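Tutwood 104 Countertop Water Filter
Section 2: Setting up and first use

Read this section before you connect anything. The leaflet in the box says setup takes two minutes. Allow longer than that, and ignore the leaflet where it disagrees with this guide.
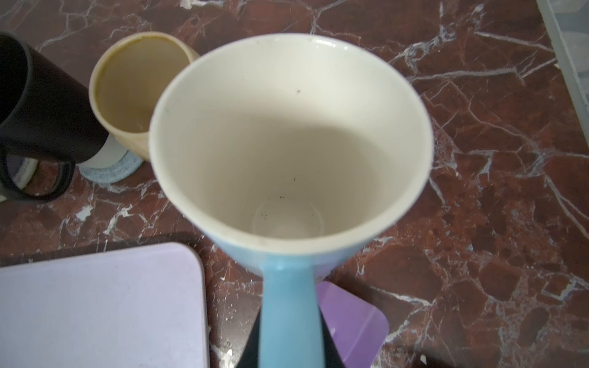

2.1 Before you start

The filter fits most kitchen faucets with a removable aerator. "Most" is the maker's word. Pull-out sprayers, sensor faucets and many older square spouts will not take it, and the adapter sold separately under the Stolholm name only helps with some of them. Unscrew your aerator and try the plastic ring against the threads while you can still return the unit.

You will need:
An adjustable wrench
A soft cloth
The white washer (in the small bag, easy to throw out)
A bucket or large bowl

CAUTION: Cold water only. Hot water can warp the cartridge housing, and the warranty does not cover it.

2.2 Fitting the diverter

1. Close the sink drain so you don't lose the washer.
2. Unscrew the aerator. Use the cloth under the wrench if it is stuck.
3. Seat the white washer flat inside the diverter.
4. Screw the diverter on by hand until it stops, then give it a quarter turn more.
5. Run the cold water gently with the lever pointing down. Check for drips at the collar.

If it drips, take it off and reseat the washer. Tightening harder is what most people try, and it is how most collars get cracked.

2.3 Installing the cartridge

1. Wash your hands and peel off both seals. There is one at each end, and the lower one is clear and hard to see.
2. Drop the cartridge in with the arrow pointing up.
3. Close the lid and turn until the two marks line up. There is no click, whatever the leaflet says.
4. Connect the hose to the diverter.

2.4 Flushing

1. Turn the lever to FILTER and open the cold tap halfway.
2. Let the water run into the bucket. It will be gray or black at first. This is carbon dust from the cartridge.
3. Keep going until the water is clear, then fill and empty the bucket once more.

NOTE: The box claims "no flushing needed." We have yet to see a cartridge where that was true. The flushed water is fine for house plants.

2.5 The indicator light

The light is a timer. It does not test your water and it has no idea how much you have used. It turns red after 75 days whether you have filled one glass or run the tap all afternoon. If the flow slows to a trickle or the taste comes back before then, change the cartridge. To reset the light, hold the button until it blinks green.

Error code 1214 means a low battery. It does not mean the filter has failed.

2.6 What the filter does not do

It reduces chlorine taste and catches grit. It does not soften water, so expect scale in your kettle just as before. It does not make unsafe water safe — if there is a boil notice in your area, boil the water and leave the filter switched off. As for the "energized minerals" on the side of the box, we can't tell you what those are.

Replacement cartridges are sold under the Tutwood and Tanoli names. They are the same part, so buy whichever costs less.

Guide revised August 2021. Text: Veronika Antal. Checked on the bench by Nicanor Sepúlveda.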